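Pince portative Hirnine : galerie de l'atelier de Clonmont

Par Theophilus Owusu – 25 février 2018

La Hirnine est une pince à main instrumentée, proposée à la location ou à la vente pour l'enregistrement de gestes de préhension. L'opérateur la tient, exécute la tâche, et les données servent ensuite à programmer un bras. Le kit comprend 2 pinces, une mallette et la licence du logiciel Bultley pour un poste. Nous l'avons essayé à Clonmont sur des articles textiles, catégorie où les préhenseurs rigides donnent les résultats les moins réguliers.

Poste textile, vue prise depuis la pince. Deux doigts noirs, celui de gauche épais et incurvé, celui de droite à surface texturée. Au second plan, un vêtement rose et un appareil blanc portant des marqueurs carrés noir et blanc.
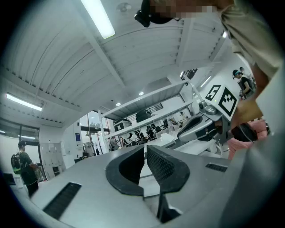 Hạnh Doãn objecte que le prix du kit compte moins que celui des doigts de rechange. Sur son site, la paire a été remplacée au bout de 400 cycles, la surface d'appui ayant perdu son adhérence sur la maille fine. Elle demande que le fournisseur publie une courbe d'usure par type de tissu – la fiche actuelle n'en contient pas.

La remarque est fondée. Le fournisseur annonce une nouvelle fiche pour décembre. Dans l'intervalle, nous conseillons de commander une paire supplémentaire avec chaque kit et de noter le nombre de cycles par séance. Le changement des doigts se fait sans outil ; l'étalonnage qui suit prend 10 minutes et doit être refait à chaque remplacement.

La location est facturée à la semaine, transport non compris. Les demandes de démonstration sont à adresser à Hưng Đoàn.

Articles récents
Étalonnage des marqueurs : procédure courte
Bultley, notes de version
Préhenseur Lâm : essai sur sachets souples
Location ou achat : grille de calcul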